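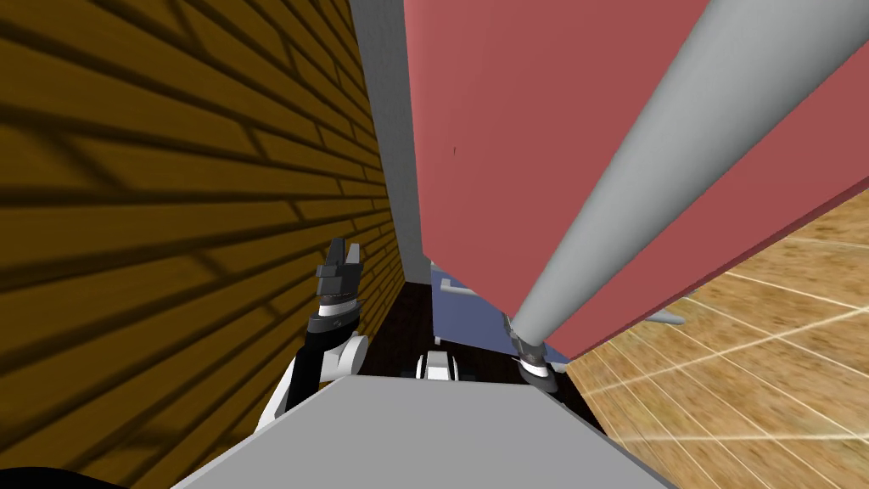
Taller compartido Grovwood — apuntes, sesión 11
Robot de dos brazos, proyecto Kettle (H. Dhillon)

Antes de tocar el código: copiar la config y apuntar la semilla, 2338.
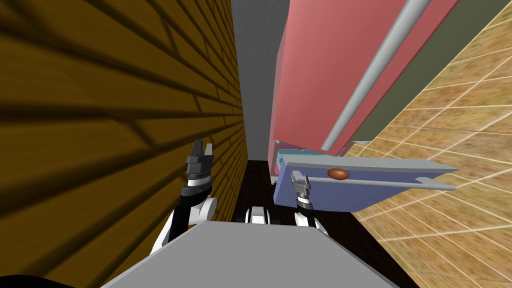 Límites de muñeca primero, luego velocidad. No al reves. La pinza derecha, delante del tirador de varilla — buen punto para medir holgura.

Repetir con semilla 1806.

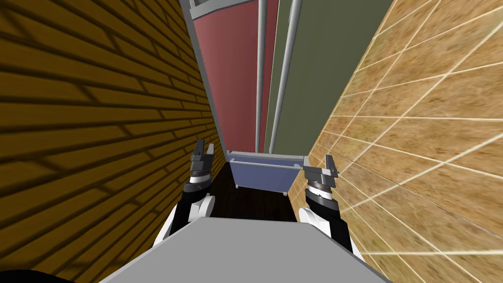

Tarea para casa

Simular 2 aproximaciones lentas y guardar el registro.

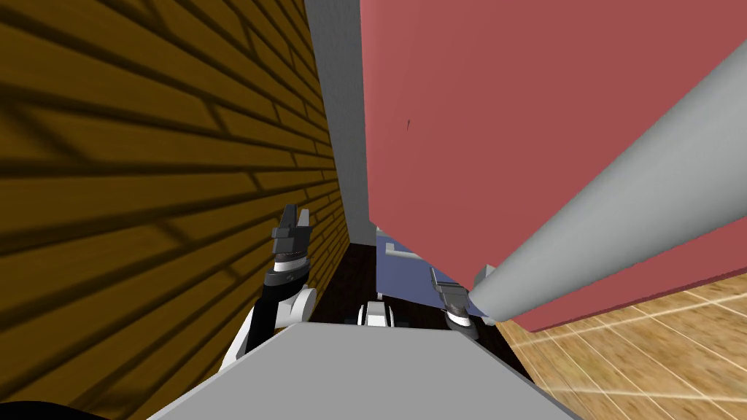 Fig. 4. Pinza izquierda junto al muro de ladrillo.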